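The gripper quote, again

Posted December 21, 2023

Leonora Baluyot sent over the revised Cerside quote last night and I still don't like it. 2,000 for a second arm's worth of spares, which means fingers, pads, a wrist camera and a cable they won't sell separately. Delivery is 48 working days. I asked what the 8 per cent "readiness" line was for and got a paragraph with no nouns in it.

My worry is that we're budgeting from the brochure. The brochure has boxes in it. Boxes are easy, and anyone's arm can lift a box.
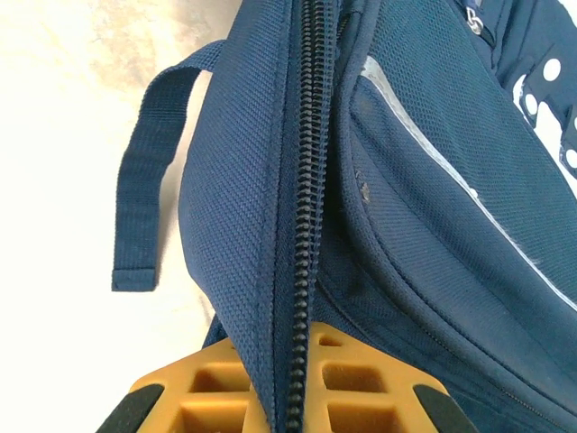
Cloth, zips and straps are what we'd be paying for, and there isn't a figure in the quote that covers them. Shamim Warraich reckons the Sanero fingers would do the same job for less, and he may be right, but Sanero want a yearly support fee and I've been bitten by those before.

So I've asked both firms for a price per 100 hours of soft goods, worn pads included. Cerside said they'd "circle back". Sanero haven't replied. If neither has a number by February I'm moving the money to the Urquhart bench, which at least needs a new top.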